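Table plants in shared study rooms: do people want them, and who looks after them?

Student project report, second semester unit
Submitted Tuesday, June 30, 2026

1. What we set out to do

Short version – our building has a lot of long wooden tables and not much on them. We wanted to know if a pot of something green in the middle of a table makes people more likely to sit there, and whether it matters if the plant is real or fake. Also who ends up watering it, which turned into the bigger question.

The project started in December as a summer reading task and then got folded into this unit. Original title was about "biophilic design" but we dropped the term after the first draft, nobody in the group could spell it the same way twice and the feedback was to use plain words.

2. Background (brief)

Most of what we read was about offices. Workers say they like plants, managers say they like plants, then the plants die over the holidays. Hardly anything on shared tables where no one has a fixed seat. A shared table is different because there's no owner. You sit down, the pot is already there, you either work around it or shove it to one end.

Artificial ones get sniffy comments in nearly every article. Dust, plastic, fading. Fair enough but the same articles never compare them with a real plant that's been left dry for a month, and that is the realistic comparison for a place like ours.

3. Materials

We used artificial succulent arrangements in white pots, plus a living plant in its black nursery pot. We called the arrangements "the Jemodines" after the label on the delivery box and the name stuck, so that's how they appear in our notes. Living plant came from the Oseck garden stall, no fancy pot because the budget was gone.

Budget was $100 total. Most went on the arrangements. The rest went on a bag of potting mix and a saucer that cracked in week one.
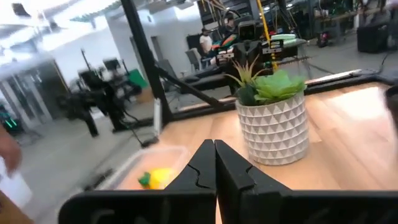
Figure 1. Artificial arrangement in a white planter with raised triangular facets, on the wooden tabletop.

The faceted planter was the favourite of the group before we even started so we tried hard not to let that affect where it went. Rotation was drawn from a hat. Each table got an artificial pot, the living plant, both, or nothing at all, so 4 conditions, swapped every Monday morning before the room filled up.

Things we looked for when choosing:
low enough to see over when someone sits opposite
heavy enough not to tip if a laptop cord catches it
wipeable
no flowers (hayfever, two of us)

The spiky bits on the arrangements nearly broke the first rule. Tall grassy leaves look good but if you're sitting right across from a person you end up talking through them. We bent them down a bit and they sprang back.

4. Method

Short paper slips at the end of each table with a box to drop them in. Three questions: did you notice the plant, did you move it, would you want it here next week. Space for a comment. We also walked past morning and afternoon and noted where the pot had ended up compared to the tape mark in the middle.

Slips were on paper because the online form got basically no replies in the trial week. People will fill in a slip while waiting for something to load, they won't scan a code.

We printed 300 slips and got most of them back, although a fair few were blank or had drawings on them. Drawings were kept but not counted.

5. What we found

People noticed the artificial arrangements more than the real plant. We didn't expect this. Reading through the comments it seems to be the white pot doing the work – a black nursery pot just looks like someone's left their shopping behind. Several slips on the living plant asked if it belonged to anyone and one asked if it could be taken home.

People moved the living plant more too. Usually to the edge of the table, once onto the window sill. Reasons given were soil ("dirt near my laptop") and leaves sticking out over the work area. The pots with pebbles on top hardly got moved. We think a covered surface matters more than we'd allowed for, nobody worries about pebbles.

Plenty of people couldn't tell the artificial ones were artificial untill they touched them. We know because of the watering. Somebody was watering the Jemodines. Found water sitting under the pebbles in week three and had to tip it out in the sink. Meanwhile the living plant was dry as a bone the same day.

When we put the two side by side on one table the comments changed. People compared them, which they'd never done with one on its own.
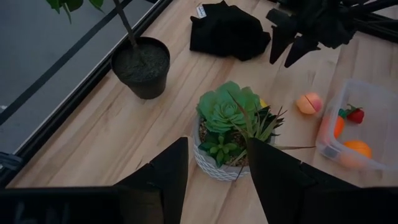 Would of kept the real one and binned the rest, was the comment on one slip from that week, and it went on over the back of the paper: a plant that can't die isn't doing anything for anybody, put the money into decent potting mix and a watering roster and people will look after it if you ask them nicely.

We took this one seriously because it's the opposite of what most slips said. Tried the roster part for the last 2 weeks. A sheet taped to the wall, one line per day, write your initials if you watered. First week the sheet was full by Wednesday and the soil was soggy. Second week there were hardly any initials. So a roster works while it's new, maybe, and then it doesn't. Two weeks isn't enough to say.

6. Looks, size and where it sits

Some notes that don't fit anywhere else.

Round low pots stayed nearest to the tape mark. The texture on the outside came up in comments more than we thought it would, people ran their fingers over it when they were stuck on something (two slips said this seperately).

Mixed arrangements got nicer comments than we'd have guessed. The big pale rosette was the part people mentioned by name, or close to – "the cabbage one", "the green rose".

Colour of the table matters. Honey coloured wood and a white pot look like they were bought together. The black pot looks temporary. We'd like to have repotted the living plant into a white pot halfway through to test this properly but see budget.

Cleaning: the artificial leaves picked up dust between the thin blades. A dry paintbrush was the best thing for it. A damp cloth just pushed it further in.

7. Problems

Monday swaps were late twice, once because of a public holiday and once because we forgot.
Slips don't tell you who filled them in. One person could of done ten.
Only one living plant, so we can't say "living plants get moved", only that ours did.
Tape marks got peeled off. Replaced with pencil, then the pencil got wiped.
Noticing a plant on a slip that asks if you noticed a plant is not much of a test. This was in our feedback at the halfway point and it was right but too late to change the slips.

8. Recommendations

If the room is getting plants and there's no one to do the watering, go artificial, low, in a light coloured pot with the soil or foam covered. Put a small tag on saying it's artificial so it dosn't get watered.

If a real plant is wanted, put it in a proper pot with a saucer, cover the soil with pebbles, and give the job to one named person for the semester. Not a sheet on the wall.

Keep the ends of the tables clear either way, that's where bags go.

9. If we did it again

More than one real plant. Same pots for both kinds. Leave everything in place for a month at a time, a week was too short and half the comments were really about something having changed. And weigh the pots first – we kept writing "heavy" and "light" in the notes with nothing to back it up.

Appendix A has the slip wording. Appendix B is the weekly positions table, with week three missing the afternoon column.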